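Bristhorpe Neighborhood Association
Minutes of the general meeting, 18 August 2019

The meeting opened with 141 households represented, enough for a quorum. The June minutes were approved with one correction: the drain repair is on Ekinci Street, not Ekinci Court.

Finances. The balance stands at $1226. The insurance bill has been paid. A request for $200 toward new signs at the Rarard Path entrance was approved.
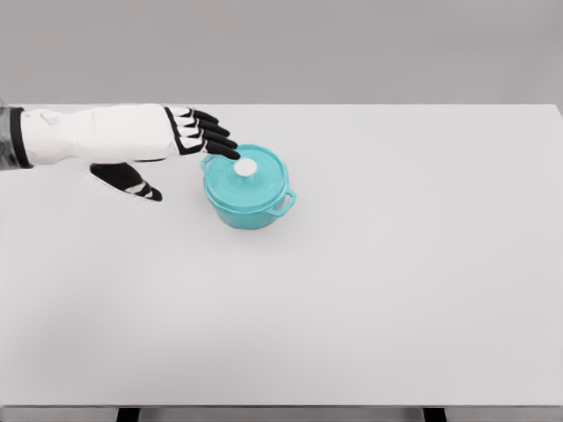

Harvest supper. The supper will be held in the hall again. Members asked for an earlier start, and 5:30 was agreed. Anyone bringing a hot dish should label it with their name and what is in it.

Drainage. Sterlow has sent a quote for clearing the ditch behind the hall. Members felt it was too high. Two more quotes will be sought before a vote.
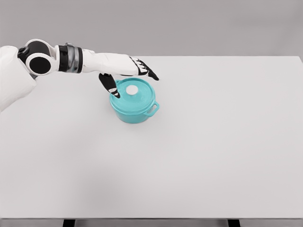 Parking. Three complaints were received about cars blocking the mailboxes. A reminder will go in the newsletter. A motion to paint the curb failed.

Other business. The hall key is still missing. The lock will be changed if it is not returned by the next meeting.

Meeting closed at 8:40.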